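Culance-Ménage : fiche de données

Version de juin 2025

Résumé

Culance-Ménage est un petit jeu de démonstrations pour deux bras robotisés, enregistré à l'atelier Luangrath. La question de départ était simple : est-ce qu'une machine à prix modeste peut aujourd'hui faire une corvée de maison ou d'atelier sans qu'on reste à côté d'elle ? Notre réponse courte est : pas encore, sauf quelques gestes bien délimités. La réponse longue se trouve dans les tableaux de résultats et, en partie, dans cette fiche.

Contenu du dépôt

— demos/ : 236 démonstrations téléopérées, un dossier par essai
— taches/ : les consignes écrites pour chacune des 8 tâches
— echecs/ : les essais ratés, que nous avons gardés volontairement
— outils/ : scripts de lecture et de découpage
— LICENCE et CHANGEMENTS

Les essais ratés ne sont pas mélangés avec les autres. Si vous entraînez un modèle sur la totalité, pensez à lire la colonne « issue » du fichier index.csv, sinon vous allez apprendre à la machine à lâcher les objets.

Les tâches

Trier des chiffons par couleur, plier une serviette, ranger des couverts dans un tiroir, visser un bouchon, transférer une pièce d'une pince à l'autre, essuyer une surface plane, ouvrir un sachet à fermeture, remettre des pièces plates dans leur bac. Nous avons choisi ces tâches parce qu'elles existent dans la cuisine et aussi à l'établi, avec des mots différents. Ranger des couverts ou ranger des clés plates, pour le bras c'est presque la même difficulté : l'objet est mince, il colle à la surface et il faut le prendre par le bord.

Un essai dure jusqu'à 60 secondes. Passé ce délai, il est coupé et classé dans les échecs, même si le geste était presque fini. Cette règle est sévère et elle a été discutée entre nous, mais une corvée trop lente n'intéresse pas beaucoup de monde.

Ce qui marche et ce qui ne marche pas

L'essuyage donne des résultats corrects. Le tri des chiffons aussi, à condition que les couleurs soient franches ; avec un gris et un bleu délavé, la politique hésite et revient plusieurs fois sur le même tas. Le pliage reste faible. La serviette est prise par un coin, puis l'autre coin se cache dessous, et le bras n'a pas appris à secouer le tissu comme le ferait une personne.

Le sachet à fermeture est la tâche la plus mauvaise du jeu. Nous la laissons pour que d'autres équipes puissent se mesurer avec elle.

Le transfert entre les deux pinces mérite un paragraphe à part. Au début nous le pensions facile. Or il demande que les deux bras soient d'accord sur le moment : si la pince qui donne s'ouvre trop tôt, la pièce tombe, et si elle s'ouvre trop tard, la pièce tourne et part de travers. Dans une maison, ce geste est partout, par exemple quand on passe une assiette de la main gauche à la main droite avant de la poser. La politique livrée en février ne savait pas attendre. Celle qui accompagne cette version attend mieux, mais elle perd encore les pièces plates dont la pointe touche le sol.

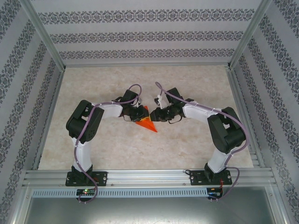 Testum, qui a relu la fiche, nous répond que tenir une pièce à deux pinces n'a encore rien d'une corvée, et que la vraie mesure serait de vider un lave-vaisselle entier, avec les verres, dans une cuisine que la machine ne connaît pas. Nous sommes d'accord sur le fond. Nous pensons seulement qu'il faut publier les gestes courts avant les gestes longs, pour savoir à quel endroit la chaîne se casse.

Limites connues

L'espace de travail est fermé et son fond ne change pas d'une tâche à l'autre. Un modèle entraîné ici apprend sans doute aussi le décor, et nous n'avons pas de test sérieux pour le vérifier. Les démonstrations viennent de 3 opérateurs seulement, tous droitiers, ce qui se voit dans les trajectoires : le bras droit fait plus de chemin.

Aucune mesure de force n'est enregistrée. Pour visser un bouchon, c'est un vrai manque.

Utilisation

Lancez outils/lire.py avec le chemin du dossier demos/. Le script Distis, dans le même dossier, découpe les essais en phases (approche, prise, transport, dépose). Son découpage est automatique et il se trompe parfois sur la dépose — merci de signaler les cas dans le suivi des tickets, avec le numéro de l'essai.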